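Questions I get about the Hekley bread class

Do I need any baking experience?

Nope! Half the people who sign up have never touched yeast. If you can stir a bowl and read a clock you'll be fine.

How long does it run?

Four hours, starting at 9 on Saturday mornings. We do stop for coffee, I promise.

What does it cost?

It's $135 for the day, and that covers flour, butter, an apron to borrow and lunch. If you come with a friend you each pay the same - I don't do group rates, sorry.

What will we make?

Two doughs. The first is a plain white loaf that I learned from Annick Bouvier back when I worked Saturdays at Courtois, and I still make it every week at home. The second is a simple butter dough for croissants, which takes a lot of folding and a lot of waiting around (bring a sweater, I keep the room cool so the butter behaves).

I get asked whether you can skip the chilling between folds. Please don't! Warm butter soaks right into the dough and you end up with something closer to a dinner roll.
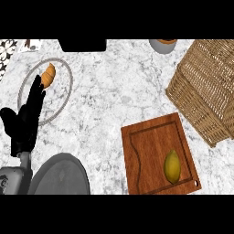 Can I take my dough home?

Yes, bring a container with a lid. Leave plenty of room in it, the white dough gets big on the drive.

Is there parking?

The lot behind Kosard Hardware is free on weekends. Street parking on our side is two hours only and they do ticket.

What if I have to cancel?

Email me by the Wednesday before and I'll move you to another date. After that I've already bought the butter, so no refunds.

Do you teach gluten-free?

Not yet. I'm hoping to try one in April.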